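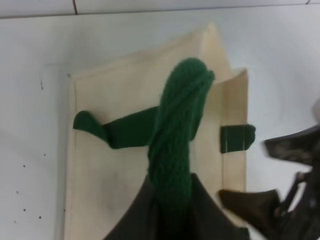 Actuador blando de silicona que se curva hacia un lado

Pregunta de Shaimaa Ouazzani
18 de noviembre de 2019

Buenas tardes. Estoy construyendo un actuador neumático de silicona para mi trabajo de fin de curso. Tiene 7 cámaras y mide 200 mm. Cuando lo inflo a 40 kPa se dobla bien, pero también gira a la izquierda. He repetido el molde en agosto y hace lo mismo. ¿Es un problema de la mezcla o del molde? Disculpen si uso mal alguna palabra, el español no es mi primera lengua.

Respuesta de Everett Castellanos

Casi seguro es la pared. Corta una pieza vieja por la mitad y mide los dos lados con un calibre. Si el núcleo del molde se mueve un poco al verter, un lado queda más fino y se estira más. Yo le pongo dos pasadores al núcleo y dejo curar en plano.

Respuesta de oltico531

a mi me pasaba igual, cambia de silicona y ya

Comentario de Shaimaa Ouazzani

Gracias, Everett. He cortado una y el lado derecho es más fino. Voy a probar con los pasadores.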